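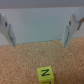 The ballot paper for the Brurnness council elections is 56 centimetres long and lists its candidates in alphabetical order, as it has done since there was a council to elect. People whose surnames begin with A think this is a sensible arrangement. People further down have been complaining for years, and in March they will finally have their day in court. N, the black letter on the yellow-green foam cube, is where the trouble starts to bite: just past the middle, far enough down for a voter's attention to have wandered off to the shopping. By the time you reach W you are relying on family.

The case has been brought by a group of unsuccessful candidates, most of them from the lower reaches of the alphabet. They argue that the present order gives an unfair advantage to whoever comes first, and that a council which promises equal treatment on its letterhead ought to manage it on its ballot papers. They want the names drawn by lot. The council's lawyers reply that the alphabet is neutral, was in place before any of the claimants thought of standing, and has the great merit that everybody knows it.

Both sides have a point, though the council's gets weaker the more you look at the chamber. Brurnness elects its 40 members from long lists, and voters may put a cross beside as many names as there are seats in their ward. Plenty start at the top and work down until they run out of crosses, patience or pencil. One member, elected four times, told me cheerfully that he had never delivered a leaflet. His surname begins with two As. He is thought to be sound on drainage.

Neighbouring Danard gave up on the alphabet after a row of its own and now draws names from a bag in front of anyone who cares to watch. I went along. It took most of an afternoon, the bag was a pillowcase, and there was a dispute over a slip of paper that had stuck to another. The result was a list in no order whatever, and on polling day there were queues while people hunted for the one candidate they had come in to support. The new complaint in Danard is that the old system was quicker.

Then there is rotation, which is the answer preferred by people who like answers. Each batch of papers is printed with a different name at the top, so that everyone gets a turn at being first. Verschueren, the firm that prints the ballots for both districts, has quoted for it. The quote has not been published, but a councillor who had seen it described it as "character-building". Counting would be slower too, as the staff could no longer run a finger down to the same spot on every sheet, a skill some of them have spent decades acquiring.

What do the voters think? The council asked Jimis, a polling company, to find out. Asked whether the order of names had ever affected their own vote, hardly anyone said it had. Asked whether it affected other people's, 40 per cent were certain of it. I find this the most believable number in the whole affair.

The claimants' lawyer expects the hearing to last 2 days, with one of them given over to the question of what "equal" meant when the rules were drafted. Nobody who drafted them is available to ask. The council, meanwhile, has told its election staff to prepare for either outcome, and a specimen ballot in random order has been pinned up in the town hall foyer for residents to comment on. The comments sheet beside it has a space for your surname. When I last looked, the replies had been filed alphabetically.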